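Fondar Parts Washing: Common Questions

Do you take small orders?
Yes. The minimum is 40 parts per drop-off, and they can be mixed sizes.

How should I send my parts?
Loose in an open metal bin is fine. Scratches and stains on the bin don't matter. Please take out paper tags and tape first.

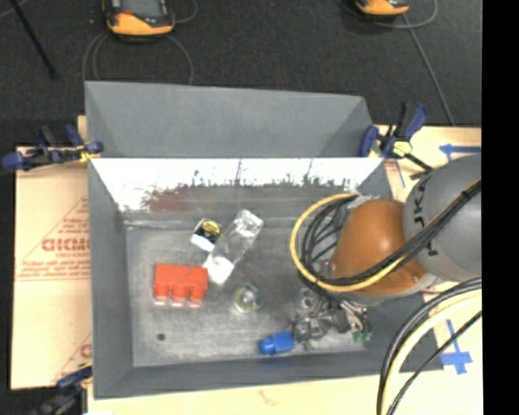

How long does it take?
Most orders are ready in 2 working days. Heavy grease may add a day.

Is there a weight limit?
Up to 600 pounds per bin. Call the Kozma depot if yours is heavier.

Are you open over the holidays?
The counter closes at noon for the last week of December.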